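Desk organizers, second attempt

The plastic tray set I bought in November lasted until someone needed the drawer it was meant to fit. Since then the small stuff at our shared desk has been living in a heap: index cards, tape, pens, the paper rolls for the label printer. I spent an evening looking at what a replacement has to do and what material it should be made of.

Requirements first. The footprint has to stay small, as the left end already carries the power. Openings should face the person sitting down. Total cost of materials, under 8 dollars. Kanyarat Klinhom asked for at least one compartment wide enough to take things lying on their side, and I agree with her. Anything stored upright in a shallow box tips over when the desk is bumped.

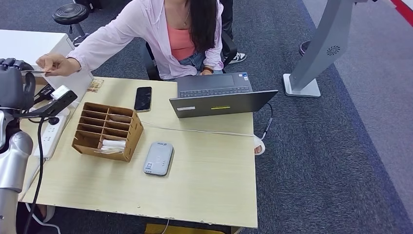

Corrugated board is better at this job than its reputation suggests. The strength comes from the flutes, so orientation matters: run them vertically in the uprights and front to back in the shelves. Slotted partitions lock each other square, and the grid stiffens as a unit. The tan one by the power strip is built on that principle, with thin board and both horizontal and vertical dividers, and the front lower compartment takes rolled white paper or tissue stacked on its side. That is the layout I would copy. Low and forward is the right place for rolls.

Two weak points. Cut edges fray, and a strip of paper tape fixes that. The base also soaks up spills, so I put a sheet of packing film under mine.

The desk itself needs work too. The front edge is chipped and scuffed, and sleeves catch on it. Anil Arumugam suggests iron-on edge banding. I would sand it first with 120 grit, fill the deeper chips, and then decide. Measurements for the slots will go up once I have cut the second set of dividers.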